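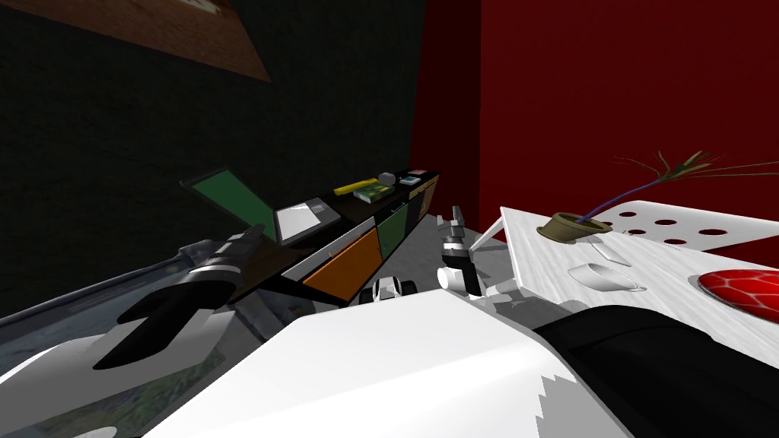
*The Gurnau room in the Drisar simulator, robot's own view. Cup on its side, left fingers open.*

# Drisar gallery: house rules at work

Hello and welcome to the gallery page! I look after the written rules for our simulated household runs at Huramham, and I've wanted a page like this for ages, because the rule book itself is a slog (106 rules, plain black text, a table of contents that scrolls forever). People read a rule much faster when it's sitting next to the kind of room it was written for. So I pick a view, hang it up, and write down the rules I think about when I look at it. The numbers in brackets are the ones in the rule book.

**Grippers start open and clear (rule 4).** Before any reach, the fingers should be open and touching nothing. We had a long argument about whether "clear" meant clear of objects or clear of the other arm too, and the answer we settled on is both. If you're running a two-arm task, check the pair of them every time, even if only one is going to move. Yes, every time!

**Things that have tipped over count as things (rule 11).** A cup lying on its side on a white table is a perfectly legal starting state. Please don't stand it back up in the scene editor so your grasp looks better – I can see the edit log, and I will write to you. If your method only works on upright cups, say so in the run notes and pick the upright set.

**Name the item by what you'd call it out loud (rule 19).** Labels like "obj_small_b" drive me up the wall. "Plant in the brown pot" is fine. "Open laptop" is fine. If you really can't tell what something is, write "small pink item" or whatever fits and leave it there. A vague label is okay with me, a wrong one makes trouble for whoever scores the run.

**Leave a margin around plants (rule 23).** Fronds stick out a long way past the pot, and the collision shape in the simulator has been known to be smaller than the leaves you see. I ask for a wider path on the plant side of any table. It costs you a little time on the clock and the scoring allows for it. Same goes for anything round that might roll, though that one lives under rule 24 and has its own grumpy paragraph.

**Screens are off limits for contact (rule 31).** No finger touches a laptop display, open or closed, unless the task says so in words. The Yüksel test set was where this started. It has 600 runs in it and we went back through the lot to mark screen touches, which I don't recommend as a way to spend January.

**Know where your own body is (rule 38).** The view from the robot has plenty of robot in it, and you can lose sight of a piece of floor or a corner of a table behind your own shell. The rule says you can't claim a spot is empty if your own body is covering it. Turn, look again, then go. New people skip this one more than any other.

**Broken rendering gets reported (rule 40).** Jagged, stair-stepped edges on the robot's white body are a drawing fault and don't change the physics, so the run may stand. Tick the box on the form anyway. I collect these and pass them along, and a tick takes you no time at all.

**Keep the failures (rule 52).** My favorite rule, and the one I'd keep if they took the rest away. We have 2477 runs in the Drisar archive right now and the bad ones stay in, with the same notes and the same scoring as the good ones. Delete a run only if the file won't open, and get 2 sign-offs first.

A few odds and ends. Rules 19 and 24 are being reworded, so if you printed your copy, print those pages again once the new text is up. The Gurnau room keeps its red wall – somebody asked for a neutral gray version and I said no, because I want color in the test rooms and that's rule 7. If you'd like a rule to get its own picture on this page, send me the rule number and the room, and I'll go looking for a good view.

Last updated September 2022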